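폴트컴 가사 자동화 사업 중간 진행 보고: 공개 시연회를 중심으로

보고일 19. 1. 15.
받는 곳: 코스타 기금 사업지원팀
보내는 곳: 폴트컴 작업실 운영 담당

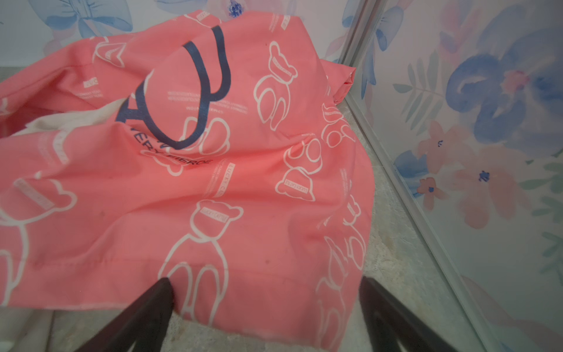 지난 분기 보고를 드린 뒤로 연락이 조금 뜸했습니다. 그동안 시연회 준비에 매달려 있느라 답장이 늦어진 메일도 몇 통 있었는데, 너그럽게 기다려 주셔서 정말 감사드립니다. 이번 보고서는 11월에 열었던 공개 시연회 이야기를 중심으로 쓰고, 뒤쪽에 장비와 예산, 그리고 다음 분기 계획을 붙였습니다. 숫자만 먼저 보고 싶으신 분은 '예산 집행' 항목으로 바로 넘어가셔도 괜찮습니다만, 시연회 부분도 시간이 되실 때 한번 읽어 주시면 좋겠습니다. 저희가 이번 분기에 배운 것이 거의 다 거기에 들어 있습니다.

시연회를 열기까지

처음 지원서를 낼 때 저희는 개발 기간이 모두 끝난 다음에 공개 행사를 한 번 크게 하겠다고 적었습니다. 그런데 여름에 플럴트컴 쪽 분들과 이야기를 나누면서 생각이 바뀌었습니다. 완성된 것을 보여 드리는 자리도 좋지만, 아직 서툴 때 와서 보시고 한마디씩 해 주시는 편이 저희에게는 훨씬 도움이 되겠더라고요. 일정 변경을 요청드렸을 때 흔쾌히 승인해 주신 덕분에 11월에 이틀 동안 작업실 문을 열 수 있었습니다.

준비 과정은 예상보다 손이 많이 갔습니다. 평소에는 저희끼리만 쓰는 공간이다 보니 전선이 바닥을 가로지르는 곳도 있었고, 비상 정지 버튼이 문 쪽에서 잘 보이지 않았습니다. 전선은 모두 벽 쪽으로 돌려 덮개를 씌웠고, 비상 정지 버튼은 하나를 더 달았습니다. 관람선도 새로 그었습니다. 이 선을 어디에 그을지를 두고 꽤 오래 이야기했는데, 너무 멀면 집게 끝이 천을 어떻게 무는지 보이지 않고, 너무 가까우면 팔이 움직이는 범위에 걸립니다. 결국 작업 구역 옆에 화면을 하나 세우고 손목 카메라 영상을 그대로 띄우는 것으로 정리했습니다.

시연회에 오신 분들

이틀 동안 116분이 다녀가셨습니다. 첫날 오전에는 초청 손님 위주로, 오후와 둘째 날에는 예약 없이 오신 동네 분들 위주로 모셨습니다. 빨래방을 운영하시는 분, 요양 시설에서 일하시는 분, 아이 손을 잡고 그냥 구경 오신 분까지 참 다양했습니다. 신청하실 때 관심 분야를 여쭤 보았더니 '옷 정리'를 고르신 분이 가장 많아서, 시연 순서도 거기에 맞춰 옷가지 다루기를 맨 앞에 두었습니다.

무엇을 보여 드렸는지

시연은 크게 두 가지였습니다. 하나는 바닥에 놓인 옷을 집어 올려 통에 담는 작업이고, 다른 하나는 담아 온 옷을 작업대에 펼치는 작업입니다. 접는 단계까지는 아직 보여 드릴 만한 수준이 아니어서 이번에는 넣지 않았고, 오신 분들께도 그렇게 말씀드렸습니다.

단색 수건만 놓고 하면 훨씬 매끄럽게 진행되었을 텐데, 그러면 집에서 쓰는 장비를 만든다는 취지와 멀어진다고 보았습니다. 그래서 무늬가 있는 옷도 섞었습니다. 분홍 바탕에 흰 선으로 곰이 잔뜩 그려져 있고 남색 글씨로 'VERY FIERCE'라고 적힌 천이 특히 인기가 많았습니다. 아이들이 곰을 한 번 더 집어 달라고 졸라서 예정에 없던 순서를 몇 번이나 더 돌렸네요. 작업 공간 벽에 꽃무늬 벽지를 바른 것도 같은 생각에서였습니다. 실제 집의 방 한구석은 연구실 벽처럼 새하얗지 않으니까요. 손님들께서도 방처럼 꾸며져 있으니 쓰임새가 금방 그려진다고 말씀해 주셨습니다.

기술적으로는 이 조합이 까다롭습니다. 옷의 무늬가 복잡하면 주름의 경계와 그림의 선을 구분하기가 어렵고, 배경까지 화려하면 어디까지가 천인지 판단하는 데 시간이 더 걸립니다. 벽과 바닥이 만나는 모서리에 옷이 기대어 있을 때가 제일 어려웠습니다. 집게 손가락이 들어갈 틈이 좁아서 접근 각도를 다시 계산하는 일이 잦았고, 그동안 팔이 가만히 멈춰 있으니 고장이 난 줄 아신 분도 계셨습니다. 둘째 날부터는 계산 중일 때 화면 구석에 표시가 뜨도록 고쳤고, 그 뒤로는 멈춤에 대한 질문이 눈에 띄게 줄었습니다.

집기 결과

시연회 이틀과 그 전후의 시험을 합쳐 집기 동작을 828회 기록했습니다. 그중 첫 시도에 옷을 들어 올린 비율이 70퍼센트입니다. 지원서에 적은 목표보다는 아직 낮습니다. 실패한 기록을 다시 살펴보니 얇은 천이 손가락 사이에서 미끄러진 경우와, 옷이 두 겹으로 겹쳐 있는데 위의 것만 집으려다 둘 다 딸려 올라온 경우가 대부분이었습니다. 앞의 문제는 손가락 끝의 마찰을 높이는 쪽으로, 뒤의 문제는 살짝 들어 본 다음 모양을 다시 확인하는 동작을 넣는 쪽으로 풀어 보려고 합니다.

오신 분들이 남겨 주신 말씀

나가시는 길에 짧은 의견 카드를 부탁드렸는데, 뒷면까지 빼곡히 채워 주신 분이 많아 읽는 내내 참 고마웠습니다! 몇 가지만 옮겨 보겠습니다.

"생각보다 느려요. 그래도 제가 출근한 사이에 해 준다면 느려도 상관없을 것 같습니다."

"허리를 굽히기 힘든 어르신들께는 개는 것보다 줍는 것이 더 큰 일입니다. 줍기부터 잘하게 해 주세요."

"단추나 지퍼가 있는 옷도 보고 싶었습니다."

두 번째 의견은 저희 안에서도 오래 이야기가 되었습니다. 원래 계획에서는 줍기를 준비 단계쯤으로 여기고 접기에 인력을 더 배정해 두었는데, 요양 시설에서 오신 분들의 말씀이 거의 한결같아서 비중을 조정하려고 합니다. 구체적인 내용은 아래 계획에 적었습니다.

아쉬웠던 점도 말씀드려야겠습니다. 첫날 오후에 사람이 한꺼번에 몰려 입구에서 오래 기다리신 분들이 계셨고, 설명하는 목소리가 뒤쪽까지 잘 들리지 않았습니다. 주차 안내도 부족했습니다. 다음 행사에서는 시간대별로 입장을 나누고 휴대용 마이크를 빌릴 생각입니다.

장비 현황

팔 본체는 이번 분기에 큰 문제 없이 돌아갔습니다. 집게 손가락은 끝이 뾰족한 현재 모양을 당분간 유지합니다. 바닥에 납작하게 붙은 천을 들어 올리는 데는 지금까지 써 본 것 중 이 모양이 가장 나았습니다. 다만 바닥에 닿는 일이 많은 부품이라 예비품을 여유 있게 갖춰 두었습니다. 제어 프로그램은 테타르 판으로 모두 옮겼고, 예전 판은 비교 시험용으로 한 대에만 남겨 두었습니다.

예산 집행

시연회에 들어간 비용은 승인받은 행사비 안에서 모두 처리했습니다. 추가 비상 정지 버튼과 전선 덮개는 안전 설비 항목에서, 관람용 화면은 행사비 항목에서 지출했습니다. 예비 손가락 부품은 소모품비로 잡았는데, 혹시 장비비로 옮기는 것이 맞다면 말씀해 주세요. 바로 고쳐서 다시 올리겠습니다. 영수증 사본과 항목별 집행표는 별도로 보내 드립니다.

다음 분기 계획

우선 줍기 작업의 시험 시간을 늘리고, 접기 작업은 수건과 단순한 윗옷까지만 범위를 좁혀 진행하겠습니다. 단추와 지퍼가 있는 옷은 시험용으로 11벌을 새로 마련해 두었고, 다음 달부터 차례로 넣어 볼 예정입니다. 플럴트컴의 요양 시설 한 곳에서 작업실을 다시 찾아오고 싶다고 연락을 주셔서, 소규모 방문 시연도 한 차례 준비하고 있습니다. 이때는 손님을 적게 모시고, 실제로 방에서 옷이 자주 떨어지는 자리가 어디인지 여쭤 보면서 시험 배치를 함께 정해 보려고 합니다.

기금에 부탁드릴 것은 두 가지입니다. 하나는 줍기와 접기의 인력 비중을 바꾸는 데 대한 승인이고, 다른 하나는 방문 시연 날짜에 맞춰 담당자께서도 와 주실 수 있는지 하는 것입니다. 날짜 후보는 집행표와 함께 보내 드릴 테니 편하신 날을 골라 회신해 주시기 바랍니다. 따뜻한 차를 준비해 두고 기다리겠습니다.

폴트컴 작업실 운영 담당 드림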